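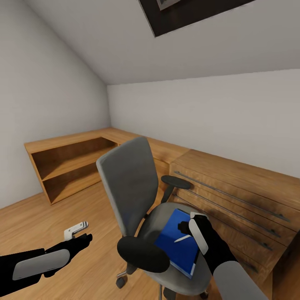 진순임 씨 생각은 다르다. 로봇이 빨래를 개든 말든 상관없고, 책상 정리나 좀 제대로 해줬으면 좋겠다고 한다. 자기 집에서 제일 오래 걸리는 일이 그거라고. 청소는 기계가 있고 설거지도 기계가 있는데 책 한 권 제자리에 꽂는 기계는 왜 아직 없느냐는 것.

맞는 말이다. 그래서 물어보고 다녔다. 집안일 로봇, 지금 어디까지 왔나.

짧게 답하면, 시뮬레이션 안에서는 꽤 왔다. 집 안에서는 아직이다.

트로토프(Trotov)는 정리정돈만 파는 회사다. 요리 안 한다. 걸레질도 안 한다. 컴퓨터로 만든 방 안에 두 팔 로봇을 세워두고 물건을 집고 옮기는 연습을 시킨다. 다락방에 사무용 의자, 의자 위에 파란 책, 책 위에 흰 펜. 누구네 집에나 있을 법한 어질러짐이다. 검은 손 하나가 책을 누르고 있다. 사람이면 펜부터 집어 치우고 책을 들 텐데, 기계한테는 그 순서부터가 문제다.

개발을 맡은 나남길 씨는 이걸 "두 겹 문제"라고 부른다. 물건 위에 물건이 있으면 갑자기 어려워진다는 뜻. 책만 있으면 쉽다. 펜만 있어도, 뭐 그럭저럭. 책 위에 펜이 있으면 책을 드는 순간 펜이 굴러간다. 굴러간 펜은 의자 밑으로 가고, 로봇은 의자 밑을 잘 못본다.

연습량은 많다. 방 하나를 만들면 물건 위치를 바꿔가며 300번을 돌린다. 지금까지 만든 방이 312개. 경사 천장이 있는 방도 있고 없는 방도 있다. 천장이 왜 중요하냐고 물었더니 팔을 드는 높이 때문이란다. 평평한 천장만 보고 배운 로봇은 다락방에서 팔꿈치를 박는다. 가상의 천장이라 수리비는 안 나온다. 진짜 집이면 얘기가 다르다.

그럼 성적은? 나 씨는 책 한 권을 집어서 옮기는 과제라면 100번 시켜도 크게 걱정 안 한다고 했다. 단, 화면 안에서. 실제 팔에 옮겨 심으면 숫자가 뚝 떨어진다. 얼마나 떨어지는지는 끝내 안 알려줬다. 두 번 물었는데 두 번 다 웃었다.

이유는 여러가지다. 마찰이 다르다. 조명이 다르다. 진짜 책은 표지가 휘고, 진짜 의자는 민다고 밀린다. 특히 바퀴 의자. 책을 누르면 의자가 도망간다. 시뮬레이션에도 바퀴는 있지만 우리집 장판하고 가상 마루가 같을 리가 없다.

손이 두 개인 것도 마냥 좋은 건 아니다. 오른손이 책을 맡는 동안 왼손은 뭘 해야 하나. 스테이플러 같은 작은 물건을 챙기게 할 수도 있고 의자를 잡게 할 수도 있다. 사람은 생각도 안 하고 나눈다. 로봇은 이걸 하나하나 배운다. 초기 버전은 두 팔이 같은 물건으로 동시에 달려들었다고 한다. 7월까지도 그랬단다.

공장 쪽은 사정이 좀 낫다. 부품함 정리 로봇을 쓰는 그룰라메로(Grullamero)에 전화해봤다. 작업대 높이가 똑같고, 상자가 똑같고, 조명이 하루종일 똑같다. 담당자 말로는 로봇이 똑똑해진 게 아니라 작업장을 로봇한테 맞춘 거라고. 선반 간격까지 바꿨다고 했다. 집에서 그걸 하라면 할 사람이 있을까. 로봇 들이자고 서랍장을 새로 맞춘다? 가구값이 더 나온다.

서랍 얘기가 나온 김에. 가로로 긴 막대 손잡이가 달린 서랍은 로봇한테 친절한 편이다. 아무데나 걸고 당기면 된다. 동그란 손잡이는 어렵고, 손잡이 없이 눌러서 여는 건 최악. 요즘 유행이 하필 그 최악이다.

마크컴(Markcombe)이라는 곳은 아예 방향을 틀었다. 팔을 포기하고 선반이 움직이게 하겠단다. 책을 대충 올려두면 선반이 알아서 안으로 넣는 방식. 시제품은 못 봤다. 보여달라니까 내년에 오라고 했다.

가격은 셋 다 말을 아꼈다. 물어본 사람만 민망해졌다.

다시 진순임 씨. 취재한 걸 대충 들려줬더니 5분이면 될 일을 뭘 그렇게 어렵게 하냐고 되묻는다. 그래도 나오면 살거냐고 물었다. 서랍에 넣은 걸 어디 넣었는지 말해주는 기능이 있으면 사겠다고 한다. 남편이 치우면 그걸 모르겠다고.

나 씨에게 그 말을 전했다. 위치 기억은 이미 된다고, 그건 쉬운 쪽이라고 바로 답이 왔다. 펜이 아직 문제라고도 적혀 있었다.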